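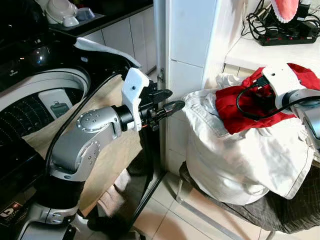

Bright red cloth on top of a pile of laundry.

Let the Long Intro Be Long

Last updated: Monday, August 2, 2021

I have been playing the new Raíssa Peixoto single most mornings for a fortnight now, usually while the kettle is on, and I love it, and I'm a bit cross with it as well. It starts with her voice. Straight in, first beat, no warning, as if you'd opened the door to somebody already halfway through telling you about their holiday. It's a beautiful voice and she can start wherever she likes, of course. But anyone who owns her first record, Pretitel, will know what I mean when I say I miss the wait.

Pretitel opens with fifty seconds of shaker and one low organ note. (I've timed it, yes, and I've timed it more than once.) Then a second organ note turns up, a little sharp, and leans against the first one, and you think, well, are we going or aren't we? And then the bass arrives and your shoulders drop and you're in, properly in, for the rest of the side. I was in the car when I first heard it and I drove past my own turning.

The single has none of that. The whole business is done and dusted before my toast is, and it's lovely, and I've played it far more often than I've felt anything much about it.

I know the argument for the short intro, having had it put to me at length by my nephew, who makes beats in his bedroom and is much cleverer about all this than I am. People skip. They give a song a few seconds and then off they go to the next one, so you put the best bit at the front. He says it's manners, in a way, you're respecting the listener's time. I can see that, and I told him so, and we had another biscuit. But I've never in my life wanted a song to respect my time! I want it to take some of my time off me and do something interesting with it.

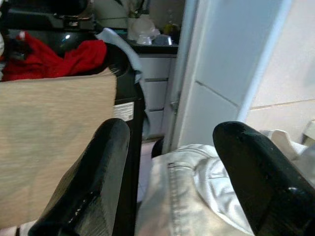
Pale fabric with a double-stitched seam.

The other half of it is dancing, and I think people who don't dance much forget this. House music came with long intros partly so the person playing the records had somewhere to work. You need that stretch of plain drums to bring one tune up underneath another. When everything begins with the chorus there's nowhere to put your feet, so to speak, and the join between one song and the next becomes a bump in the road.

I went to hear Lopes play at Clustis last October, downstairs, where the ceiling is low and the bar only takes cards. He still plays the old way. There was one record that ran on its drums for such a long while that the couple next to me gave up and went to find their coats, came back with the coats on, and then stayed for the rest of the night in them, dancing, absolutely boiling. When the piano came in the whole floor made a noise. I don't mean a cheer exactly, it was more the noise you make getting into a hot bath. You can't have that noise without the drums beforehand, and I don't think any amount of clever mixing will get it for you.

I asked him afterwards if he minded the newer records being so short and he said he makes his own long versions at home, just copies the drum part out and lays it end to end until there's enough. He was very cheerful about it. It made me a little sad all the same, because that's the musician's job, or it used to be, and some of them were wonderful at it. A good long intro has things happening in it. A hi-hat opens up by a hair. Someone coughs in the studio and it gets left in.

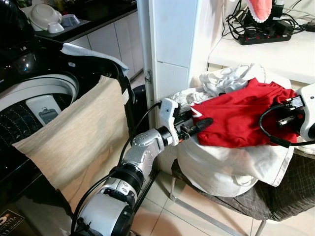

And there is a practical side, which I'd put to any singer who would listen. The songs I've kept coming back to over the years are nearly all slow starters. I can't prove that it's cause and effect, and I dare say somebody with a favourite two-minute banger could make the opposite case very nicely. My own feeling is that a song that makes you wait gives you somewhere to put yourself. By the time the words come I've already brought my own day into it, whatever sort of day it was, and the song and the day get mixed up together and stay that way. I can't hear the start of Pretitel now without smelling that car.

I should be fair to Pesora, her label, because they do at least try. They pressed the extended mix of the single on vinyl, 814 copies, and I have one, and it's a handsome thing with a thick sleeve. On that version you get your intro. It's good, too, there's a bit with handclaps that go slightly out of step with each other and then find their way back. But you have to know it exists, and own a turntable, and have been quick about it. Most people who love this song will never hear the handclaps, and I find I mind that on their behalf.

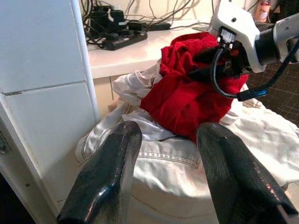 What I'd ask for

Put both out, the same day, in the same place. Call the short one the radio version, as we always used to, and let the long one have the proper title, so that anybody coming along in a few years and looking for the song finds the whole of it first. It would cost next to nothing. My nephew says the long one would drag down the numbers, and he may well be right, I've no head for the numbers.

And if there's an album coming, as everyone seems to think there is, I'd happily take fewer songs with more room in them. The last one had 19 tracks, and I could hum you perhaps four. Give me eight, and let one of them take its time getting its coat off. I'll have the kettle on and I'm in no hurry at all.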